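I've been promising a post on the Kandis grasp work since June, so here goes! The short version is that we're collecting demos by hand with a gripper you carry around, then training a policy on them, and I have 3572 of them on disk as of this morning. My thumb hurts.

The object giving us the most trouble is the slipper-shaped shell (rounded nose, hollow inside, an oval opening near the top). A box is easy. On a curve like that, where the first finger lands decides everything that comes after.
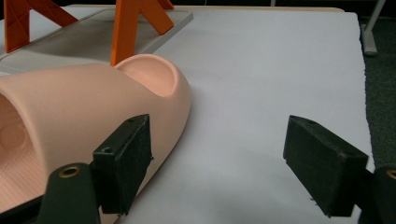
What we changed

Gregor Guthrie's idea was to label the first touch separately from the close. We'd been treating the whole grasp as one chunk, and the policy kept averaging the two and squeezing air. So I went back through 1080 episodes and marked the step where either pad first meets the shell (two evenings, a lot of tea). Abdelghani Soliman retrained on those, and out of 1000 simulated tries the missed grasps dropped to 473. Still awful! But it used to miss most of them, so I'm pretty happy.

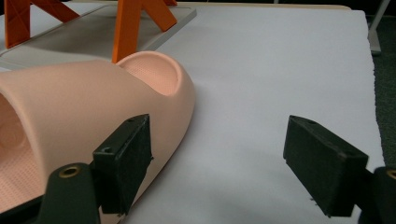 Left finger at the shell, right one still out over the white tabletop.

Next up is trying the same labels on the Omer set, which has much smaller parts, and I have no clue how that'll go.

Recent posts
Moving our logs over to Pevura
Roussel calibration, second attempt
Why I stopped trusting my loss curves
Felt or rubber for finger pads?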